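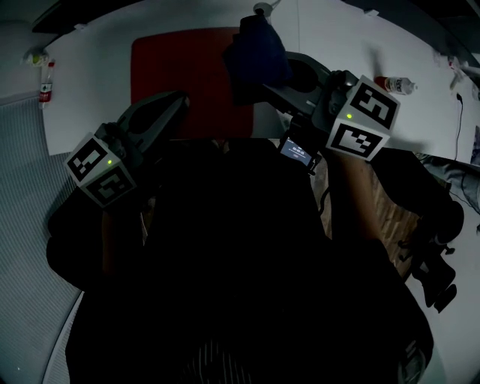 A person holds a gripper in each hand over a table. The white cubes carry black-and-white square markers.

How do you teach a robot to handle cloth?

Cloth is hard for robots. A block keeps its shape when you pick it up. A towel does not. It bends and folds in too many ways for a programmer to write a rule for each one.

Kenta Nomura and his team on the Todell project tried a different method. They let people do the job first, using grippers held in the hands. A gripper is a tool with a jaw that opens and closes, like a robot's hand.

A computer needs to know where each gripper is. The square markers help with this. Each marker has its own pattern, and a camera can find it quickly. From the size and slant of the square in the camera picture, the computer works out how far away the gripper is and which way it points. It does this many times a second – the result is a path through the air.

One recorded try is called a demonstration. The team collected 2926 of them. A learning program then compared what the camera saw with how the grippers moved, and practiced predicting the next move.

In June the program was tested on a robot with two arms. The task was to pick up a cloth and lay it on a mat. The robot had 388 tries and succeeded in 220 of them. Most misses came from the first grab, when the jaw closed on two layers of cloth or on none.

Words to know
Marker: a printed pattern that a camera can find.
Demonstration: one recorded example of a task.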